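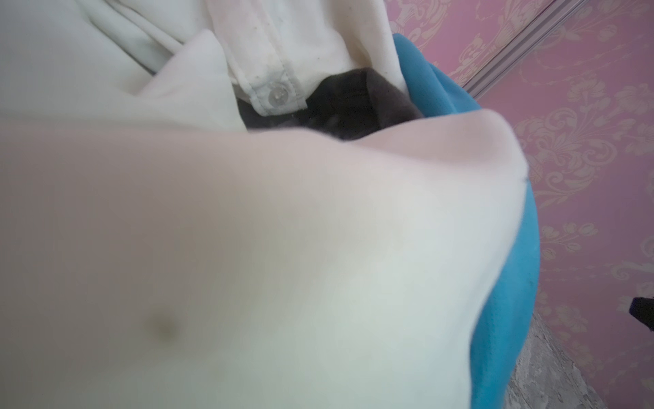 Figure 1. White garment, most likely a shirt.

Track order on live jazz albums: final report
Music and Media module, submitted 28/12/2024

1. Aim
The project examined whether listeners prefer a live recording in concert order or in an order chosen later by the producer. The material was a two-set club date by the Huvine Quartet, released by Kukard Records in July.

2. Method
Listeners were recruited through the department's mailing list, and 108 completed the test. Each heard both versions on separate days and filled in a short form. The concert order opens with a slow ballad and keeps the long blues, Dusico, for the end of the second set. The released order places Dusico third.
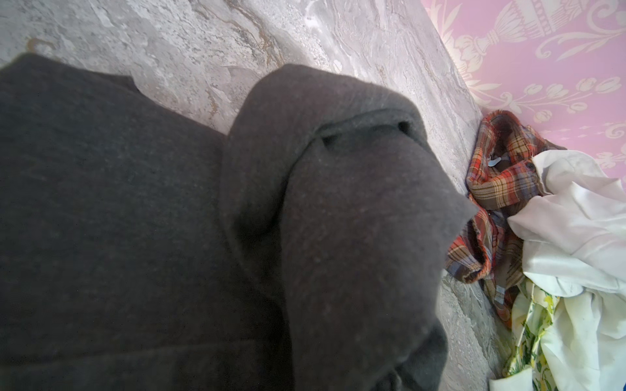 Sekiguchi wrote on the form that the released version felt hurried, and that the ballad made little sense once the blues had already been heard.

3. Results
The concert order was preferred by 58 listeners. The remainder chose the released order or gave no preference. Comments on the applause were frequent, as the edited version fades it between most tracks.

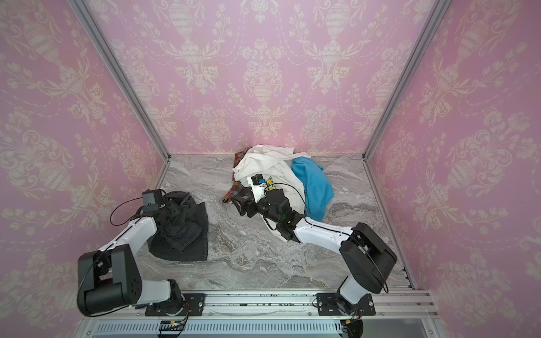 Photo: project archive

4. Limits of the study
The margin is small and only one album was tested. Playback volume was not controlled for those who listened at home. A further test should include a studio album, and the form should ask whether the listener already knew the tunes.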